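Wood Table Care: What I Stopped Believing
Posted Jul 20, 2018

I have been collecting advice about wooden tabletops for a long time, mostly against my will. People hear you refinish furniture and they hand you their grandmother's recipe. Some of the recipes are fine. A good many do nothing, and a few will cost you a weekend with a scraper. I tried what I could on scrap boards in the shop and on two tables I didn't care much about, and these are my notes.

Pale wood gets the worst of it. Every ring and every yellowed patch shows, and so people who own a light table will try anything.

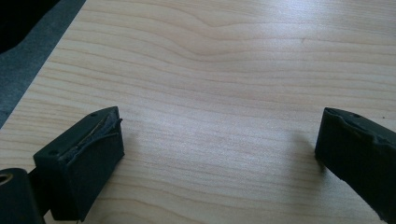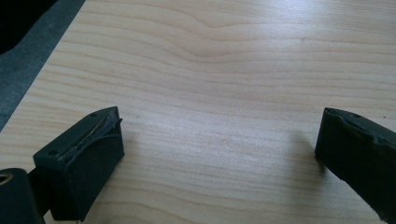

Light tops, grain and glare.

Find out what the finish is first

Most tips skip this, which is why most tips fail half the time. You are hardly ever cleaning wood. You are cleaning whatever somebody put on the wood. Try a drop of water in a spot under the edge. If it sits there like a bead on a waxed car, you may have a film finish or a fresh coat of wax. If it darkens the wood in a few minutes, you have oil, worn-out wax or nothing much at all. It isn't a lab test. It does tell you whether to be nervous.

Mayonnaise on water rings

I wanted this one to fail and it half did. Left on overnight, it faded a white ring on an old shellac top. On a modern varnish it left me with a white ring and a table that smelled like a sandwich. Plain petroleum jelly did the same job on the shellac with less smell. Dark rings are a different problem and no condiment is going to touch them.

The walnut trick

Rub a walnut on a scratch and it disappears. Well, it gets a little darker and a little greasy, so on a dark brown table you stop noticing it. On pale wood you now have a dark scratch. Colette Guérin wrote to tell me I was using the wrong kind of walnut. I tried her kind. Same dark scratch.

Vinegar and olive oil

That's a salad. The vinegar does lift some grime, though so does water with a squirt of dish soap. The olive oil never hardens, and it holds on to dust. I wiped it on half a board in April and left it on a shelf, and by now that half is tacky and the other half only needs dusting.

"Feeding" the wood

The tree is dead and it isn't hungry. Oil can slow down moisture getting in and out, and it makes an oiled surface look better for a while. On a varnished top it sits there until you wipe it off on your sleeve. The bottle of Stestero polish I was given says it "nourishes deep into the grain." I put it on a varnished board, buffed it and wiped it with mineral spirits the next day, and as far as I can tell all of it came back on the rag.

Sanding out a mark

Petro Kravchuk, who ran the finishing room at Ackroyd before it moved to Midcombe, taught me to go with the grain and stop early. I'd add that the numbers people post online are too high. Somebody will tell you a tabletop has to go to 1000 grit. If you plan to oil it, 200 or the nearest paper the store carries is plenty. Sand bare wood too fine and some stains won't take evenly. If the top is veneer, think hard before you sand at all. Look at the edge and see if the grain runs over it and down the side the way it would in a solid board.

Check your work with a lamp held low, off to one side. Overhead light hides swirl marks until company comes.

Coasters

Yes, use them. I have no complaint about coasters, except for cork ones with a glossy printed face, where the water runs straight off onto the table.

What I do myself

Damp cloth, then a dry one. Dish soap if it's sticky, a small amount, and wipe again with clean water. Wax twice a year on the old pieces, and I skip it when I'm busy without seeing any harm. For oiled tops I put on a thin coat, wait 20 minutes, and wipe off everything that will come off. Lay oily rags out flat outdoors to dry before you throw them away. A wad of them can catch fire by itself, and that is one old warning I have never doubted.

Next up is the rice-in-the-drawer cure for musty dressers. Hatsue Yoshida swears by it. I have a dresser, a bag of rice and low expectations.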